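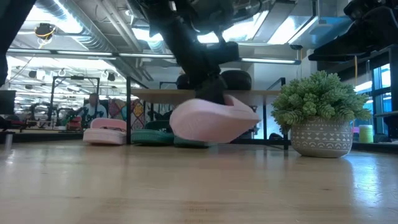 4. Object State and Grasp Selection

The task asks the robot to clear slide sandals from a tabletop and put them into matched pairs, while leaving every other object where it stands. This section describes the software between the cameras and the arm controller. It has three parts: an object tracker we call Trostance, a grasp selector, and the Vornlow motion planner, which we use with small changes described in Section 4.3. Training of the segmentation network is covered in the appendix.

4.1 Object state

Trostance keeps a list of objects with a pose, a class label, a mean color, and a confidence for each. It takes in masks from the fixed cameras and from the camera on each wrist. Each mask is matched against the list using the distance between centers on the table plane, and then using color if more than one object is within reach of the match. A mask that matches nothing starts a new entry, which stays hidden from the planner until it has been confirmed from a second view or from the same view after the arm has moved.

Sandals are harder for this tracker than the boxes and cups we started with. The two shoes of a pair have the same color and nearly the same outline, so the tracker can swap them without any change in its own score. For pairing, a swap between left and right shoes matters only at the end, when the shoes are set down side by side. We therefore let the tracker treat two sandals of one color as interchangeable during clearing, and decide left or right once, when a shoe is in the hand and can be turned in front of a fixed camera. An earlier version tried to decide left or right on every update. It flipped back and forth when the toe was hidden, and each flip forced a new plan.

Color is averaged in a space that separates brightness from hue, with brightness given a low weight. The tabletop is glossy and reflects the ceiling lights, and a pale shoe under a strong light can come out close to white. The low weight helps when two shoes of one pair lie in different light. It also makes it easier to confuse a pale pink shoe with a white one. We keep both hypotheses open in that case and delay the pairing step until one of the shoes has been lifted.

The entry for a held object is handled separately. Once the gripper force rises above a threshold and the finger gap stays above its closed value, the object is attached to the hand and its pose follows the arm kinematics. Camera updates for that entry are then used only to correct the angle in the hand. This correction is needed with soft soles. A sandal held by the heel or by one side of the strap tends to hang with its toe down, and the angle changes as the arm speeds up. If the estimated angle moves by more than a set limit during a transfer, the arm slows down and waits for a new estimate before lowering the shoe.

4.2 Grasp selection

For each visible sandal the selector proposes 4 candidate grasps: one across the strap, one on the heel end of the sole, and one on each long side of the sole. Candidates are dropped if the fingers would touch the table at the closing width, or if the swept volume of the open fingers meets another entry in the object list. The rest are scored by a small network that takes a depth patch aligned with the closing direction. The score is then reduced by a clearance cost, which grows as the fingers get closer to objects marked as fixed.

The potted succulent is such an object. We put it on the table on purpose, as an obstacle that is easy to damage and has no clean outline. Its leaves form an uneven mound, and the depth returned from them is noisy, with holes where one cluster shades another. Fitting a cylinder to the pot alone gives a volume that is too narrow. Fitting a convex hull to every depth point gives one that changes size from one update to the next, and the planner then finds a path, loses it, and finds it again. We settled on a hull that may grow right away but can only shrink slowly, and only when the area around it has been seen clearly from two different directions.

The wrist view also needs care. The fingers are always in it, and they hide the part of the workspace closest to the hand. Figure 2 gives a typical case. The fingers fill the lower corners, the succulent sits in the gap between them, and a white sandal farther back is partly hidden by the right finger. A segmentation network that has seen mostly grasp approaches will read anything between the fingers as the target. In early tests this caused the grasp selector to accept the plant as a graspable object whenever the hand passed near it, even though the fixed cameras had labeled it correctly.

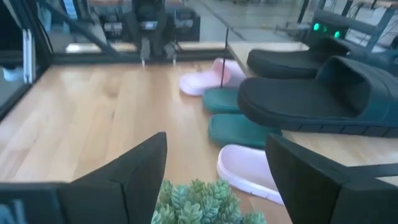 We made two changes to prevent this. First, the finger region is masked out using the current finger opening and a rendered model of the gripper. Pixels in the mask are treated as unknown, so an object that disappears behind a finger keeps its last pose and loses confidence at a slow rate. Second, a label from the wrist camera can never override a fixed label that came from another camera with higher confidence. The wrist camera may move the boundary of a fixed object outward, but it may not turn that object into a target. The second rule is simple and a little conservative. It did more for plant contacts than any change to the network.

Reflections in glass are a related problem. The wrist camera often sees the second arm mirrored in a panel, and the depth sensor sometimes reports the mirrored arm as a solid body beyond the table. Trostance clips all points outside a measured workspace boundary before matching. The boundary is drawn a little wider than the tabletop so that shoes hanging over the edge remain in the list. Dark shoes on a ledge near the boundary can lose part of their outline to the clipping, and for these we use the mask from the fixed camera only.

4.3 Planning and control

Vornlow is a sampling planner with a trajectory smoother. It is given the start state, a pregrasp pose, and the current object list turned into collision shapes. We set a planning limit of 400 ms. If no path is found in that time, the selector moves on to its next candidate. If all candidates for a shoe fail, the shoe is put at the back of the queue, since moving another shoe often opens up space.

We changed the planner in two places. The original cost treats all contact as equally bad. In our version, light contact between an open finger and a sandal is allowed during the last part of an approach, at low speed, as long as the force at the wrist stays small. Shoes that overlap cannot be picked up at all under the stricter rule. Contact with a fixed object is still forbidden. The second change concerns the shape of the held item. Vornlow attaches a held object as a rigid body. We replace this with a swept shape that covers the expected swing of the sandal, computed from the angle in the hand and the planned acceleration. The swept shape is largest just after lift. A path that passes over the plant with a hanging shoe is usually rejected at this stage and replaced with one that goes around it.

The two arms share a single object list and a simple lock on table regions. An arm must hold the lock on a region before its planned path can enter it. We looked at joint planning for both arms and found that it used up most of the planning limit on this table, where the arms rarely need to work in the same place. The lock does lead to waiting. When both shoes of a pair are close together, one arm stands still while the other clears its shoe, and then the roles switch.

During execution the controller runs a force check on every cycle and compares the object list with the version used for planning. If an object within the clearance distance of the remaining path has moved, the arm stops at the next waypoint and plans again. Small changes in pose were at first enough to cause a stop. We added a dead band that is wider for shoes than for fixed objects.

4.4 Test procedure

We ran 105 episodes on the Javberg layout set, using starting positions drawn before the tests and kept the same for every version of the software. An episode ended when all pairs were placed, when a fixed object was touched, or when the robot made no progress through two full passes of the queue. The operator could stop the arms at any point, and a stopped episode was scored as a failure regardless of its cause.

As a baseline we used the Krishnan pipeline, which selects grasps directly from the wrist view and keeps no object list between picks. We gave it the same segmentation network and the same finger mask, so that the comparison covers only the tracker and the rules built on it. Its planning limit was also set to the same value. Both systems used the same gripper force settings, and the sandals were returned to their starting positions by hand before each episode.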